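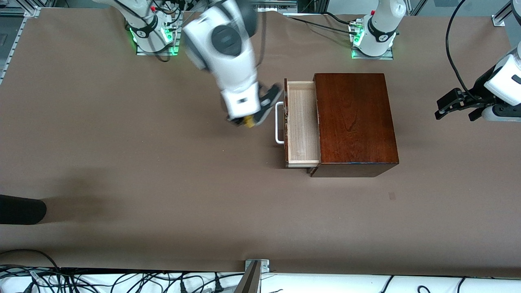
Attachment 1: drawer open, nothing in it

Ticket: Duplicate covers on tasting menu nights
Product: Flutton Reservations
Site: Zervas, Isulside
Status: Open (was Resolved, reopened by customer)
Priority: Normal

Opened by Myrto Deligiannis, 9:40 am

Third time I've written about this. On tasting menu nights Flutton sells more seats than we have. We set the counter at 12 seats for the guest chef dinners and last night two couples stood at the door with confirmations for the same two stools. Your last reply told me to clear the cache on the host tablet. I did that. I don't see how the cache on my tablet sells a stool to a person sitting at home with a phone, but I did it.

The menu for these nights is fixed and the fish is bought to the head. We fed the extra couple at the bar with what the kitchen had left and I comped the wine. Please don't send me the cache article again.

Reply from Mizanur Karunaratne, Flutton Support, 10:25 am

Hi Myrto, sorry about last night. I've reopened the earlier case and merged it into this one. Could you tell me:
- whether the dinner is set up as an Event or as a Service
- whether the waitlist is on
- the hold time on unpaid bookings

Clearing the cache does help when the tablet shows an old floor plan, but I agree it doesn't fit what you describe.

Myrto Deligiannis, 11:02 am

Event. Waitlist is on. Hold time is 30 minutes, which is what your setup person picked in September. I never touched it.

Mizanur Karunaratne, 11:48 am

Thanks. Looking at the booking log, both parties of 2 went for the last pair of seats. The first one let the hold run out at the payment page. The seats went to the waitlist and the next couple paid. Then the first couple went back to the page they still had open and paid as well. The system should have refused that second payment.

Please try this:
1. Set the hold time to 5 minutes.
2. Turn off "Auto-offer to waitlist".
3. Save, then publish the event again.

Myrto Deligiannis, 12:15 pm

Done, all three. But that makes it rarer, doesn't it? A person can still leave a page open for six minutes. You've also just taken away the waitlist, and the waitlist is why we pay for the bigger plan.

Also, when I published again the oyster supplement vanished from the event. I put it back by hand. Is that known?

Mizanur Karunaratne, 1:30 pm

Fair point. The change is a workaround. I've passed the late payment problem to engineering with both booking numbers. The missing supplement is known – add-ons drop off when an event is republished while it has live bookings. The existing guests keep theirs.

Myrto Deligiannis, 1:44 pm

They don't. I checked. The Pisitura party had oysters for the whole table and now it says none. I've written it on paper and taped it to the pass.

Mizanur Karunaratne, 2:20 pm

Confirmed, I see the same on our side. Added to the engineering case as a second issue. I can restore the add-ons from the log if you don't publish again before tonight.

Myrto Deligiannis, 2:31 pm

I won't touch it. The paper stays up all the same. Do not mark this resolved until somebody has tried paying on an expired page and been turned away.

Internal status: waiting on engineering
Add-on restore: in progress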